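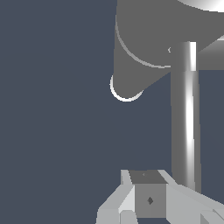

올해의 색이라는 걸 또 발표했더라. Fosby에서 나온 Drakura. 회색에 초록을 살짝 섞고 거기에 또 갈색을 섞은 색인데, 보도자료에는 "집이 당신을 안아주는 색"이라고 적혀 있다. 페인트가 왜 나를 안아주나.

참고로 Fosby 색상표에는 색이 416개 있다. 그중에 Drakura랑 나란히 칠해놓으면 나도 구분 못 할 색이 최소한 두 개는 된다. 둘 다 몇 년 전부터 팔던 거고 가격은 더 싸다.

그래도 욕하려면 칠해보고 욕해야 하니까 샘플을 샀다. 북향 작은방 벽에 A3만 하게 두 번 칠하고 일주일 봤음.

아침에는 괜찮았다. 인정. 오후 세 시 넘어가면 젖은 시멘트 같고, 전구색 조명을 켜면 된장 쪽으로 간다. 홍보 사진에서는 어느 시간대에도 그런 색이 안 나온다. 사진 속 방은 죄다 창이 벽 한 면만 한 남향이고.

Ploldale 전시장에도 가봤다. 거기는 Drakura로 벽 네 면에 천장까지 칠해놨는데 확실히 예쁘긴 예쁘다. 근데 천장고가 우리 집 두 배쯤 되는 것 같고 조도를 재보니 약 800룩스가 나왔다. 우리 집 거실은 밤에 그 근처도 못 간다.
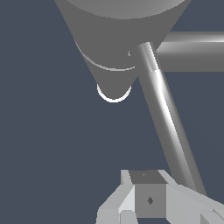
직원한테 일반 아파트 거실 조명에서 볼 수 있는 자리가 있냐고 물었더니 없다고 함. 대신 앱으로 우리 집 사진에 색을 입혀보라고 했다. 입혀봤다. 몰딩까지 같이 칠해지고 그림자가 다 사라져서 방이 종이상자처럼 됐다. 이걸 보고 페인트를 몇 통씩 주문하는 사람이 있다고?

더 의심스러운 건 세트 판매다. Drakura에는 Laing 소파 원단이 "완벽한 짝"이라는데, 작년의 색에도 Laing이 짝이었고 재작년에도 그랬다. 원단 이름만 오트밀에서 모래로, 모래에서 아몬드로 바뀌었다. 견본을 다 갖고 있어서 겹쳐봤는데 차이가 있다면 내 눈이 문제인 걸로 하자.

그리고 "타임리스"라는 말. 올해의 색이면서 타임리스라니 둘 중 하나만 했으면 좋겠다. 12개월 지나면 다음 색이 나오는 걸 우리 다 아는데.

전통적인 집 좋아하는 분들이 이런 색에 잘 넘어가는 것도 이해는 한다. 나도 걸레받이 높고 커튼 두꺼운 방 사진 보면 저장부터 한다. 그런데 저장해둔 걸 쭉 다시 보면 내가 좋아한 건 벽색이 아닌 경우가 많았다. 낡은 나무 책상이거나 스탠드 갓이거나, 그냥 창밖에 나무가 있거나.

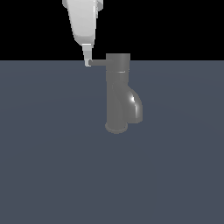

그럼 결국 흰 벽이 답이라는 거냐는 답글이 달렸다. 자기는 흰 벽에서 10년 넘게 살았는데 병원 같아서 이제 좀 바꾸고 싶고, Drakura 사진을 보고 처음으로 마음이 움직였다고.

아뇨, 흰 벽도 똑같이 의심합니다. 우리 집 복도가 반사율 93짜리 흰색인데 낮에는 눈이 부시고 밤에는 스위치 주변 손때만 보인다. 흰색이 무난하다는 것도 파는 쪽에서 하는 얘기에 가깝다고 봄.

마음이 움직였으면 칠하셔도 된다. 다만 샘플은 꼭 사서, 창 맞은편 벽이랑 창 있는 벽 양쪽에 칠해보시길. 창 있는 벽이 훨씬 어둡게 나온다. 손바닥만 하게 칠하면 모른다. 밤에 집에서 실제로 켜는 전구 켜고 보시고.

벽에 바로 칠하기 싫으면 두꺼운 종이에 칠해서 옮겨가며 봐도 되는데, 가장자리에 흰 여백이 남으면 색이 더 진해 보이니까 여백은 잘라낼 것. 나는 이걸 안 해서 침실을 한 번 다시 칠했다.

문이랑 문틀을 같은 색으로 칠하라는 것도 요즘 많이 보이는데 이건 아직 모르겠다. 유광으로 하면 괜찮다는 사람도 있고. 문 한 짝 떼서 해볼까 하다가 경첩 나사가 뭉개져서 멈춘 상태.

작은방은 일단 Drakura 자국이 있는 채로 둔다. 월요일에 색상표 뒤쪽에 있는 싼 색 두 개 샘플이 온다. 옆에 나란히 칠해보고 차이가 보이면 여기에 이어서 쓰겠음.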